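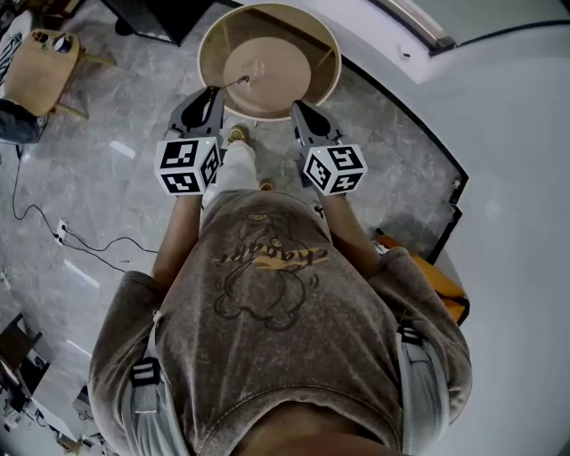

Romine Building, Main Floor: Tables, Benches and Mezzanine

Gallery page 6. Maintained by Yanling Xiao.

The pages in this set cover the large workroom at Romine and the furniture in use there. Captions are short. Item numbers refer to the April furniture list, which replaced the older Baumgartner list. Pieces not yet entered on the new list are marked "open."

Round table, item 70. Stands on the gray marble-patterned tile. The round top has no corners to catch a sleeve or a strap, and it can be approached from any side. Used for small handwork: thin sticks, brushes, short tools. Work from a standing position with the forearms over the rim. Wipe the top with a damp cloth at the end of a session and return loose items to their tray. Do not drag the table; lift it by the underside.

Floor tile. Sweep before mopping. Grout lines near the round table were redone before the April list was drawn up. Felt pads go under every chair and table leg. Replacement pads are in the Stestero cabinet, second drawer.

Workbenches, main floor. Several types, bought at different times. Heights are not uniform, so check before pushing two together. Equipment may stay on a bench overnight if it carries a tag with a name and a return day. Untagged equipment goes to the shelf on Wednesday.

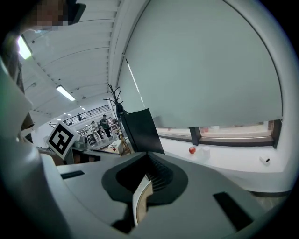
Boxes are allowed on bench tops but should be set back from the front edge by at least the width of a hand. The same applies to small items that can roll. Table legs are checked for wobble at the same time as the tags.

Mezzanine. Black metal railing along the raised level at the back. Nothing is to be hung from it or stood against it. The load limit for storage upstairs is 600 pounds per bay, posted at the stairs.

Ceiling and light. White corrugated panels, ribs running lengthwise, with fluorescent fixtures. The window shade is large and should be moved slowly, by the cord only. For close work, leave it partly down in the afternoon.

Next page: Futbridge annex, stools and shelving. Corrections to item numbers go to Yanling Xiao, with the page number and the caption title.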